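The Snack Box Goes Back Together

June 15, 2022

I have a soft spot for a good snack box, and I'm not ashamed to say so. When we lived in Beaulieu there was a little shop at the far end of the main street, squeezed in next to the dry cleaner, and I used to go in for a bag of rice and come out with half a shelf of things I couldn't read the names of. I'd line them all up on the counter at home and try to guess which ones were sweet. I was wrong a lot (prawn is not a flavour you want to meet when you were hoping for strawberry).

Since we moved out to Kevberg the nearest shop like that is a 50 minute drive, so these days I save up my wishes and do one big run. I came home from the last one with far more than I'd planned, dumped the lot on the table, and then realised the pantry shelf was already full of cereal. So the colourful cardboard box got called into service, the way it always does. It's a nice sturdy one and quite shallow, with a handle hole in the side, and I can't bring myself to flatten it for recycling.
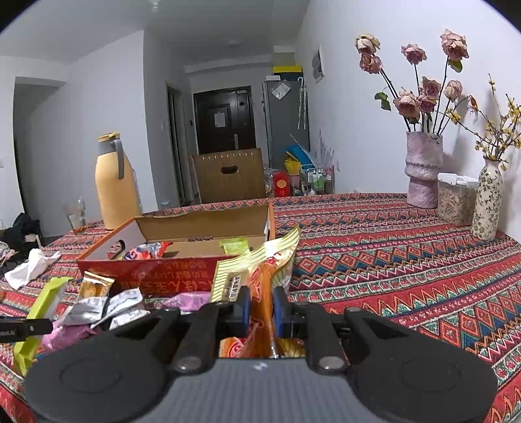 Table full of treats, only a couple in the box so far, and an orange packet on the move.

You'd think putting snacks in a box would be a two minute job, but I like to fuss. The long packets are the trouble. That lime-green one won't lie flat beside anything else, so I usually leave it until the end and tuck it in on a slant. Anything crumbly goes on top, a rule I learned after squashing a whole bag of crackers into dust one September and eating them with a spoon over yogurt. They were lovely that way, by the way! I've done it on purpose since.

I did try sorting by sweet and savoury for a while, with a bit of card down the middle as a divider. It looked very smart and lasted 6 days. Everyone in this house rummages, me included, and the card ended up as a bookmark. Now I just stand things upright where I can, so the tops show and I can find what I'm after without tipping everything out again.

The box lives on the low shelf beside the kettle, which is dangerous for my waistline but very handy when friends drop by. I put it in the middle of the table with a pot of tea and let people dig. My favourites go first, of course, and I've been known to hide one or two behind the flour.

If you have a good way of keeping half-eaten packets fresh, please leave me a comment. I've been using clothes pegs and they keep pinging off.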